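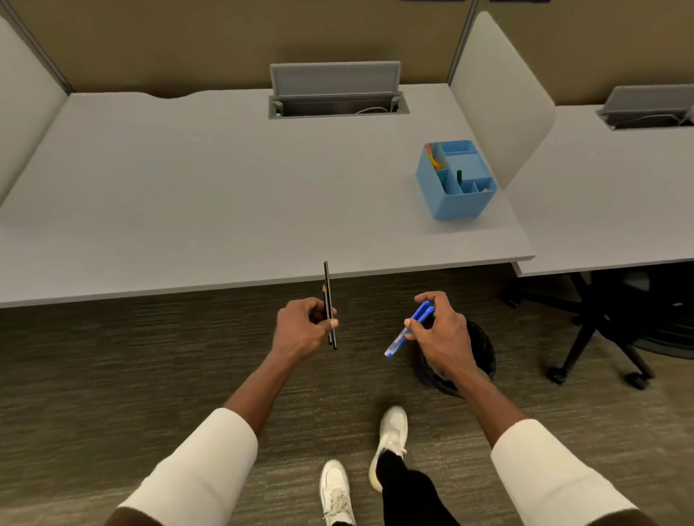 Duarte Carvalho told the class at Rercombe that a desk is harder than a maze. A maze holds still, he said, and everyone agrees on what finishing it means, while two students can look at the same desk and argue all afternoon over whether it is tidy.

Chapter 7
Breaking a Job into Steps

The Tudevico project gave each team one ordinary job: clear up a work area. Before writing any code, the teams had to do the job by hand and put every step on paper. Most first lists were short. "Pick up the pens. Put them away. Throw out the trash." A person can follow that list. A program can't, and in this chapter you will find out what is missing from it.

Start with the pens. Holding pencils in one hand and capped pens in the other takes a person no planning at all, but a step list has to say which hand takes what, where the fingers close, and which end points up. It also has to say where each item goes next. The Caldeira team wrote "organizer" and stopped there. Their organizer had several compartments, and the list did not name one.

Then there is the question of order. Some steps depend on others – you can't put a pen down in a place that is still full – and some can be done at any time. Mark the two kinds differently in your notes. You will use the marks again when you draw your flowchart.
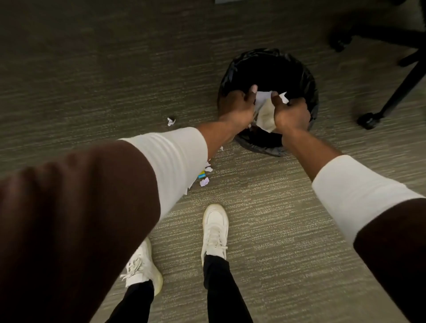 Volume 2, page 12

Trash brings up a different problem. Crumpled paper has no fixed shape, so a rule based on size or outline will fail on some pieces. Small scraps on the carpet near the bin may be missed entirely if the list says only "put the paper in the bin." The Eltov team added a check of the floor after that step, then had to decide how far from the bin the check should reach.

Write your rules so that another person could test them. "The floor is clean" is hard to test. "No paper is left on the carpet under the desk or beside the bin" is better, though you would still need to say how small a scrap counts as paper.

Before you begin

Choose a job you can do at a desk. Do it once at your normal speed and write down the steps from memory. Do it again slowly while a partner writes. Compare the lists, and keep both of them in your project notebook for Section 7.2.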